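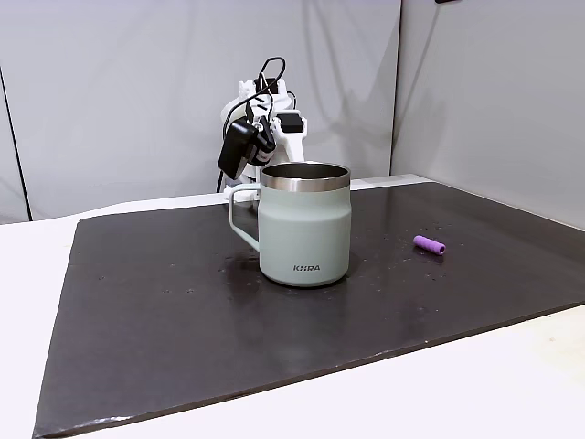

Berex cell, setup and upkeep notes

README for the single-arm tabletop cell at Rostano. Maintained by Katia Cattaneo. Earlier notes by Esko Kuusisto are folded in where they still hold, and a few are contradicted on purpose.

Read this before you trust any number that came out of the cell. The short version: the arm repeats well, the table around it doesn't, and most of what has been reported as a policy failure looks to me like a setup failure.

What is in the cell

One white arm behind a white table, black gripper, cable over the wrist. Gray backdrop on two sides, meeting in a corner. A dark board on the tabletop, and on it whatever the task calls for. The usual pair is the green KIRA mug with the looped handle and the small purple cylinder. The mug is the obstacle and sometimes the target. The cylinder is always a target.

The board

I never liked the board. It was picked at Skostitz because pale objects stand out on it, and they do. It is also glossy enough to give you a second, upside-down mug under the first one. Esko's note says the reflection "has no effect on detection." He tested that with the cylinder only, so I would not lean on it.

The dark finish shows every speck and every drop of water. Wipe it with a dry cloth before a run. If you use a damp one, dry the board after, all the way to the edges. Small bright dots left of the mug have been picked up as grasp candidates more than once, and the log will record those as normal attempts with a normal confidence score.

The board is not fixed down. Line it up against the tape marks under its front edge. If the tape is gone, stop and redo the table calibration. Eyeballing it is how we lost 286 episodes in September.

Backdrop

The left panel sags and wrinkles. Pull it tight if you like – it will sag again by the afternoon. The arm throws a soft shadow on it, and the shadow moves when the arm does. The claim in the old card that the background is "uniform" should be read as a hope. Anyone subtracting the background should look at raw frames first.

Cable

The cable arches over the wrist and comes down behind the gripper. Check it at every startup:

1. Arm at rest, gripper open and empty.
2. Rotate the wrist slowly to both limits by hand control. The arch should flex without going flat.
3. Look at the run behind the gripper. It must not catch on the bracket.
4. Close and open the gripper 12 times and listen. A click on closing means the strain relief has slipped.

Hinojosa, who supplied the harness, rate it for far more bending than we give it. We have still replaced it 3 times. I have no good explanation and I don't believe the one in the service report, which blames the operators.

Gripper and camera calibration

Recalibrate after any cable swap, after any knock, and every 2,000 cycles. The 2,000 is Esko's figure. I can't find where he got it and he can't remember, but nobody has offered a better one.

Use the mug for the height check. Bring the open gripper down beside it until the fingers are level with the steel rim, then compare the reported height with a ruler. Don't use the rim itself as a visual marker. It throws highlights from the overhead light, and the edge finder likes the highlight better than the edge.

Data from this cell

Episodes are stored with the joint log, the gripper state and the camera stream. The success flag is set by gripper width at the end of the motion. That tells you the fingers stopped on something. It does not tell you what. Spot-check before quoting a success rate.

Not recorded: board position, state of the backdrop, who wiped the table. I have asked for the first of these twice.

Known problems

Height drifts after long idle periods. Home the arm again before the first run.

The cylinder rolls if the board is not level. Shim the table, not the board.

Restarting the controller with the gripper closed loses the zero. Open it first.

Changes to this file go through Katia. Please say what you measured and how.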